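Vasconcelos moves small-goods returns to open metal bins at Pulladton

PULLADTON, 20 July 2025

Household goods distributor Vasconcelos has finished replacing the fabric-lined trays in the returns room of its Pulladton warehouse with open metal bins supplied by Kakska. The change covers all tables used for checking and repacking small containers, bottles, jars and boxed refills. Larger returns, including folding furniture and floor lamps, are still handled on the loading level and are not affected.

The warehouse now holds 62 bins in two sizes. The larger size sits directly on the table and takes mixed goods as they come out of the shipping carton. The smaller size is used after the first check, when goods have been separated by product line and are waiting for a label. Both have an open top and sloping sides.

According to the work notes issued with the new bins, the slope was chosen to keep upright containers away from the walls. In the old trays, which had straight sides, containers tended to lean in the corners and were often left behind when a tray was emptied. A sloping wall sends a container back toward the floor of the bin, where it either stands or lies flat. The notes ask staff to keep the contents to a single layer at all times. A second layer hides damaged caps and makes it harder to read the lot code on the item below.
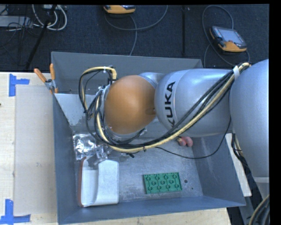
A large gray metal bin with sloping sides on a light wooden tabletop. A white container is among the goods inside.

The bins are bare metal with no paint or lining on the inside. Kakska offers a coated version, but Vasconcelos tested it in May and decided against it. Residue from leaking detergent bottles dried under chips in the coating and could not be removed without scraping. Bare metal scratches sooner and looks worn after a few weeks. The company regards this as cosmetic and does not replace a bin for surface marks. A bin is taken out of use if it has a burr on the rim, a bend that makes it rock on the table, or an open seam.

The tables have been kept. An early version of the plan called for metal tabletops as well, and this was dropped after a noise check in the returns room. Metal bins set down on wood were found acceptable without hearing protection. Metal on metal was not. Bins are lifted onto the tables and are not to be dragged, both to limit noise and to spare the tabletops, which were refinished last year.

Work at each table follows a fixed order. The carton is opened on the side shelf and the goods are transferred to the large bin. Packing paper and air pillows go straight to the waste cage and do not enter the bin. Items are then taken out one at a time, starting with those nearest the front wall. Each is checked for a complete seal, a readable lot code and a clean outer surface. Items that pass go to a small bin for relabeling. Items that fail go to a lidded tub on the floor, together with a slip giving the reason.

White and clear containers get one additional step. On the old dark fabric, clear plastic was difficult to see and white plastic picked up lint, which had to be wiped off before relabeling. On gray metal the lint problem is gone, but reflections from the overhead lights can cover a hairline crack. The notes therefore require white and clear containers to be turned once by hand over the shelf, away from the bin, before they are passed. The lights over the tables were also fitted with diffusers.

Vasconcelos ran a trial at a single table before ordering the full set. The trial lasted 11 working shifts and covered 1302 returned items. The company has not published the full results. In a summary sent to suppliers it states that fewer items were left in the bins at the end of a shift than in the trays, and that the time taken to clean the table area went down. Checking time per item did not change. The summary lists one drawback, which is that round containers roll when a bin is moved with goods still in it. Staff are now told to empty a bin before moving it to another table.

Cleaning is done at the end of each shift. Loose dirt is brushed to one corner and tipped out, and the floor and walls are wiped with a damp cloth and a mild soap solution. Scouring pads are not allowed. Spills of bleach or descaler are rinsed off at once, and the bin is dried before it goes back on the table. Empty bins can be nested for storage, with a sheet of cardboard between each pair so they do not wedge together. Stacks are kept below shoulder height.

Each bin carries a number stamped under the rim. The number is entered on the shift sheet along with the product lines handled, so that a leak found later can be traced to the other goods that were in the same bin. Adhesive labels were tried first and came off during washing.

Kakska makes the bins to order and does not list them in its general catalog. The company says the tooling will be kept for repeat orders and that the larger size can also be supplied with a folded handle on the short walls. Vasconcelos did not order the handles. They would have prevented the bins from nesting, and storage space in the returns room is limited to a single rack beside the door.

The fabric-lined trays have been passed to the Proltia storage site, where they will be used for textiles and other goods that do not leak. Trays with torn lining were stripped, with the frames kept for spare parts.

A second set of bins is planned for the outgoing side of the Pulladton warehouse, where refills are grouped before packing. The sizes have not been settled. The packing tables there are narrower than those in the returns room, and the larger bin would leave too little space for an open carton beside it.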